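Skurham unit, walk-round before the Saturday open day. Costel Preda did the upstairs, I did the rest. Comments as we went, sorry for the scrawl.

1. Fire exits
Front - OK.
Side door to Trevgate - sticks at the bottom. Opens with a shove. Needs planing before Saturday.
Rear - OK, but pallets stacked outside again. Moved them. Please keep them moved.

2. Extinguishers
All in date except the one by the sink, tag missing. Treat as fail until Herer come and look at it.
Bracket loose on the landing, tightened.

3. Lighting
Emergency lights tested, held for the full test. Stair light flickers when the heater comes on. Costel thinks loose neutral, wants an electrician, I agree.
Exit sign over side door dim. Replace.

4. Floors and walkways
Main aisle clear. Tape lifting near the benches, trip risk, redo.
Extension lead run under the mat. NO. Taken up.
Mop bucket left on the stairs, moved to the closet.

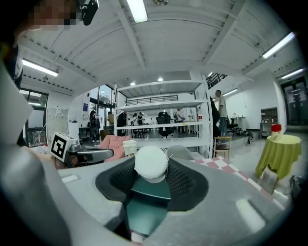
5. Shelving
Load labels say 200 lb a shelf. Bottom ones fine. Top shelf in the store has paint cans plus the old printer, too much, get the printer down.
Two anchors missing on the end bay, not to be used untill fixed.

6. Electrical
Kettle lead frayed, cut the plug off and binned it. Buy new.
Space heater 1000 W, on its own outlet only. Somebody had it on the power strip.
Panel door closes, labels readable except row 2.

7. First aid
Box upstairs full. Box downstairs has no burn gel and hardly any bandaids. Gloves, box of 100, unopened.
Eyewash bottle out of date. Fail.

8. People
Max number sign still not up by front door. Lazăr has it in his van apparantly.
Sign-in sheet and pen at desk, OK.

To do first: side door, extinguisher tag, eyewash. Rest by end of November.

Checked by: Cosmin Cozma
Result: pass with actions

Filed under: Building Checks, Health & Safety

Recent
Stair rail repair at Trevgate
Who holds the spare keys
Fire drill notes, Skurham
Heater rules for winter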